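Stoddale's remote admin collective opens its doors to new members in March

Small business owners across Stoddale and Andmont will soon have a much easier time finding someone to sort their inbox, chase their invoices and tidy up their newsletters. The Flumholm Collective, a group of freelance virtual assistants and copy editors who have been working together quietly for the past two years, is taking on new members and new clients from March.

It's terrific news for a region where plenty of people already work from a spare room or the end of the dining table. The collective began with three freelancers swapping overflow jobs by email. It now has 28 members, most of them within an hour's drive of Stoddale, and between them they cover bookkeeping support, diary management, transcription, proofreading, podcast notes and a fair bit of website wrangling.

Founder Ecaterina Cozma started out as a solo assistant after leaving an office manager's job in Andmont. She had more work than she could handle in her first winter and none at all by the following summer, and she got talking to other freelancers who'd had the same lopsided year.

"We were all turning people away one month and worrying about the rent the next," she said. "Once we started passing work around, it evened out for everyone. And the clients loved it, because if I was away with a sick kid there was somebody who already knew their filing system."

That shared approach is still the heart of it. Every client has a lead assistant and a backup, and both sit in on the first call. Notes on passwords, preferred wording, supplier contacts and the boss's pet hates (one client can't abide the word "utilise") are kept in a handover document that both assistants update each Friday.

The new intake is the biggest so far. There are nine places for assistants and editors, and they needn't have freelanced before. Newcomers will be paired with an established member for their first seven weeks, working on real client jobs at the full hourly rate, with the mentor checking everything before it goes out. Cozma is especially keen to hear from people coming back to work after a long break, and from anyone with a second language. 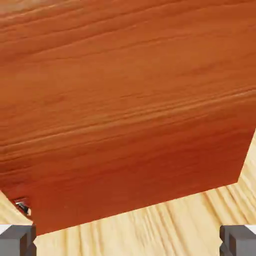
Do you need your own clients before you can join?

New members can come in with an empty client list, and the collective will match them with work from its shared pool once they've finished their introductory calls. People who do have clients keep them, and keep all the income from them too.

Membership costs $500 a year, which can be paid in instalments. It covers the shared booking calendar, a group insurance policy, contract templates and a seat at the monthly skills night. Those nights have become quite the fixture! Recent ones have looked at setting up email sequences, writing plain-English terms and conditions, and how to tell a client kindly that their 40-line email signature has to go.

On the client side, the collective is bringing in a starter package for sole traders and very small firms. It offers blocks of five hours that can be spent on anything from a muddled spreadsheet to a full edit of an "About" page, and unused hours roll over to the next month. Cozma says the idea came from florists, dog groomers and music teachers who wanted help but felt silly asking for it.

One of the first to try it was Tănase, the family bakery on Andmont's main street. The shop had been taking cake orders through four different channels, including notes left on the counter. Its assistant moved the lot to one online form and wrote a set of friendly replies for the most common questions. The bakery has since booked a second block to have its catering menu edited and its holiday hours sorted out properly.

There's also a lovely bit of cooperation coming up with Stoddale library, where members will run free drop-in sessions at 10 am on Friday mornings throughout March. Anyone can bring along a cover letter, a grant application or a website page they're stuck on and get half an hour of an editor's time. Bookings aren't needed, though the first people through the door will get the first chairs.

Applications for the intake are open now through the Flumholm website. The form asks for a short introduction, one sample of writing or admin work, and a note on the hours that suit. Evenings-only is fine, and so is school hours. Everyone who applies will get a personal reply, and shortlisted applicants will be invited to a video chat with Cozma and one other member.

Business owners wanting a starter block can join the list on the same site. The first calls will be booked in the order that names come in.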